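Holiday let safety check: my September round, with comments

I do this every September once the summer guests have gone. The place is a two-bedroom cottage called Hurnard, and my cousin Gaurav Maurya looks after Beaulieu, the one next door, so we swap lists and nag each other. Tick, comment, move on.

1. Smoke alarms
Done. Pressed the button on all 3 and the landing one gave a very feeble chirp, so that's had a new battery. It sits right over the stairs, and I do wish whoever put it there had owned a shorter ladder!

2. Carbon monoxide alarm
Done. The date on the back is fine for another 2 years. I've written it on a sticker on the front as well, so I don't have to unscrew the thing next time.

3. Bedrooms
Mostly done. Bed legs tight, headboard bolts tight, and I pulled both beds out to look at the sockets behind them.

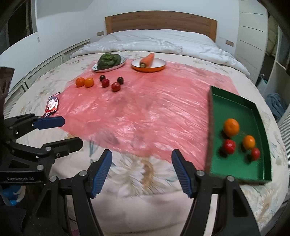
The socket on the window side had a slight wobble – just a loose screw in the faceplate, sorted in a minute with the power off at the board. Bedside lamp flexes all sound. Quilts shaken and checked for labels, and I've put mattress protectors on the list for next year.

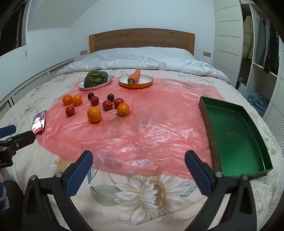 4. Windows and blinds
Not done. The blind cord in the back bedroom still needs its cleat, and I will not let the room to a family until it's up. Restrictors upstairs open and catch as they should.

5. Heaters
Half done. The Grindel panel heater is rated at 2,000 watts and some kind guest had plugged it into an extension lead (argh). Lead now lives in my car.

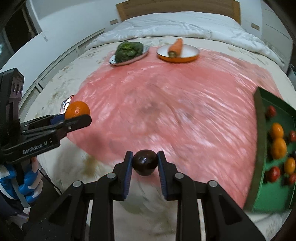

I've stuck a note by the wall socket too, in big letters. The plug showed no scorching and the pins were clean, but I'd like Gaurav to have a look at it when he's over with his tester.

6. Stairs and handrail
Done. Seventh tread creaks, same as ever.

7. Fire blanket
Still on its hook by the cooker, tapes hanging down where you can grab them. Next job is the cleat.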